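Flotthorpe Review

The Flotthorpe Review is an American literary magazine that publishes poetry, short fiction, essays and translations. It appears twice a year in print and is issued by Raltier Press, a small nonprofit publisher. The magazine takes its name from the street where its first office stood. It is best known for its long poems, which many print magazines do not have room for, and for the Broditz Prize, an annual award for a group of linked poems by a writer who has not yet published a full-length book.

Contents
History
Format and design
Editorial approach
Regular sections
Broditz Prize
Readings and workshops
Circulation and archive
Reception
See also

History

The Flotthorpe Review began as a stapled newsletter handed out at an open reading in the back of a used bookstore on Flotthorpe Street. The newsletter listed the next month's readers and printed one poem by each of them. Over time the poems took up more pages and the listings fewer, and the editors dropped the listings altogether when the bookstore began posting its own calendar.

The first number to carry the present title had a plain gray cover and no table of contents. Its editors paid for the printing with the money left from a raffle and the sale of donated books. Contributors were paid in copies, a practice that lasted until the magazine found a permanent publisher.

The bookstore closed a few years later. The magazine then moved between borrowed rooms, including a church basement and the upper floor of a frame shop, and two planned issues were combined into one. Back stock from this period is incomplete. Several boxes were lost in a move, and the issue printed just before the move is now the hardest to find.

Raltier Press took over the magazine as part of its own move into periodicals. Until then the press had published only chapbooks, most of them hand-sewn and sold at readings. Under the agreement, the magazine kept its name and its editors, and the press took charge of printing, mailing and accounts. The first issue under the new arrangement was also the first to have a spine.

In a notice to subscribers dated Dec 19, 2018, the press said that the magazine would go from four issues a year to 2, with each issue running to twice the former length. The notice gave postage as the main reason. It also said that longer issues would make it possible to print long poems whole. Until then the magazine had often split them over consecutive numbers, and readers who bought single copies had complained of getting only the middle.

Format and design

The magazine is printed in black on cream paper, with a color cover. The trim size is slightly wider than that of a standard paperback. The width was chosen so that long lines of verse would not have to be turned over at the right margin, and the editors have kept it in spite of the extra cost of paper.

Poems are set one to a page, or start on a new page if they run longer. Prose is set in a single column. Contributor notes appear at the back and are limited to three sentences each. There are no advertisements inside the magazine other than an exchange page, on which it trades notices with other small magazines at no charge.

Cover art comes from an open call held each August. Past covers have used woodcuts, photographs of street signs, a section of a tide chart, and a page from a child's spelling book. The art is not matched to the work inside, and no theme is announced in advance. 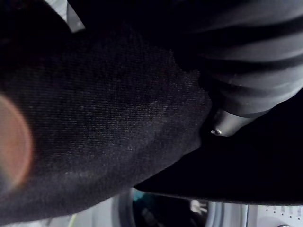
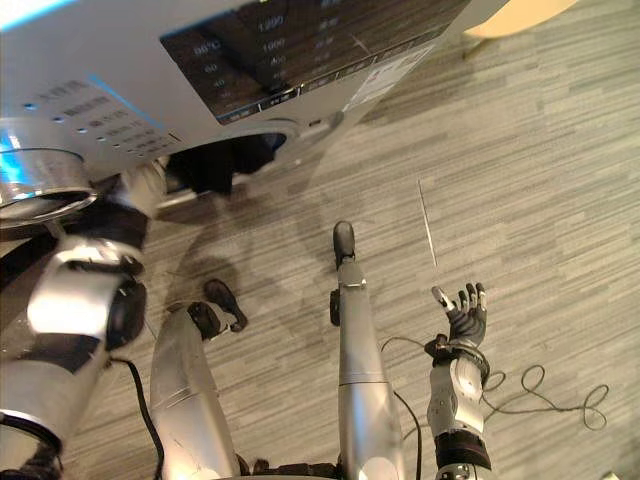
First, a close view of dark woven fabric; second, the control panel of a front-loading washing machine.

The nameplate was redrawn when the magazine became a twice-yearly publication. The older version, in heavy slab letters, was based on the painted sign over the bookstore door. The newer one uses the same typeface as the text and sits at the foot of the cover. Some longtime readers objected to the change, and the older lettering was brought back on the spine, where it remains.

Editorial approach

Submissions are read without the author's name attached. Each is seen by two readers, and a third is asked to decide when the first two disagree. The magazine is open to submissions during two reading periods a year and closes early if it reaches its monthly limit. There is no fee for general submissions.

The editors do not publish a statement of taste. In notes printed at the front of several issues they have said that they look for work that can be read aloud, and that they would like to see fewer poems about writing poems. Work in rhyme and meter appears regularly, next to prose poems and work that mixes languages.

Accepted writers receive proofs and are asked to check line breaks and stanza breaks against their own manuscripts. The magazine adopted this step after an early issue ran two unrelated poems together under one title. A correction slip was mailed with the next number - it is now sometimes missing from library copies, which has led the joined version to be cited as a single poem.

Writers are paid a flat rate per piece, whatever its length. Rights go back to the author on publication.

Regular sections

Long Poem. Each issue carries one poem of at least ten pages. The section opens the magazine and is set in slightly larger type than the rest. Several of the poems first printed there were later issued as chapbooks by Raltier Press.

Facing Pages. This section prints translations with the original text on the left. It has included work from Polish, Thai, Portuguese, Welsh and Tagalog. Translators supply a short note, usually on a single word or phrase that gave them trouble.

Second Look. An essay on a book of poems that has gone out of print. Contributors choose the book. The section has led to at least one reissue, a collection of harbor poems that Raltier brought back with a new foreword.

Letters. The magazine prints letters from readers, including letters of complaint, with light cuts. The section was dropped during the years without a fixed office and was brought back by the first spined issue.

Broditz Prize

The Broditz Prize is given each year for a group of linked poems. It is named for the Broditz family fund, which covers the award and the cost of printing. Writers who have published a full-length collection may not enter, although chapbooks and pamphlets do not count against them.

The winner receives $2,000 and publication in the magazine. A panel of 3 judges reads the finalists, with at least one judge drawn from outside the magazine. Judges may not choose work by current or former students, and anyone who recognizes an entry is asked to step back from it.

The prize drew 683 entries in its largest year. It was not given in its second year, when the judges could not agree on a winner, and the money was carried over to pay the runners-up in the following round. The rules were then changed so that a split panel must go to a vote.

Entry costs a small fee, which includes a copy of the issue with the winning work. Fee waivers are given on request and do not require proof of income.

Readings and workshops

A public reading marks the release of each issue. Contributors who live close enough are invited to take part, and others may send a recording. The readings are free. Each ends with an open microphone limited to one poem per person, a holdover from the bookstore series.

Raltier Press also runs a spring workshop under the magazine's name. It meets weekly in the evening and is aimed at adults who have not studied writing in school. Places are filled by lottery. Work from the workshop is collected in a pamphlet, but it is not given special treatment when sent to the magazine.

The Thaweesak Lecture, held in the fall, is a talk on the practice of translation. The text is printed in the following issue, as part of Facing Pages. Lecturers are asked to speak about a project that is still unfinished.

Circulation and archive

The magazine is sold by subscription, at readings, and through a small group of independent bookstores. Libraries make up a large share of its subscribers. There is no full digital edition. A selection from each issue is posted on the press's website after the next one has come out, with the author's consent.

A nearly complete run is held at the Raltier office and may be seen by appointment. It includes the newsletters, some of them in photocopy. The press keeps a list of the numbers it lacks and will trade recent issues for them.

Reception

Reviewers of small magazines have generally praised the Flotthorpe Review for its long poems and its translations. Its fiction has received less notice, and some reviewers have called the short stories uneven. The choice to print contributor notes of no more than three sentences has been copied by other magazines.

Criticism has centered on slow response times, which at one point passed eight months. The magazine cut the number of submissions it would accept in each reading period, and replies now usually come within a season.

See also

Chapbook
Little magazine
Literary translation
Small press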